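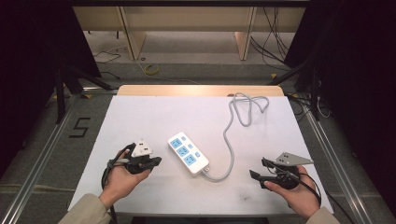
Andor Bíró
@andorbiro · Cerkusberg · July

Budget thread for the hand-held gripper stations at Kadow. Numbers are per station unless I say otherwise.

1/ Pair of grippers: 436. Quote is from Plida, spare fingers not included. Mounting plates come separately and the left and right ones differ, so check the part codes before you order.

2/ Cables. One per gripper, and they hang past the wrist. We budgeted 2 spares per station. Suqin Yin wants four. She is probably right.

3/ Table, white board, aluminum rails: 172. Bárány cuts the extrusion to length. Boards scuff, so price replacements as a consumable.

4/ Task objects get their own line. Power strips, cords, small stuff. I put down 20 and will revise in the fall.

5/ Still open: lead time on the plates. Plida has not confirmed.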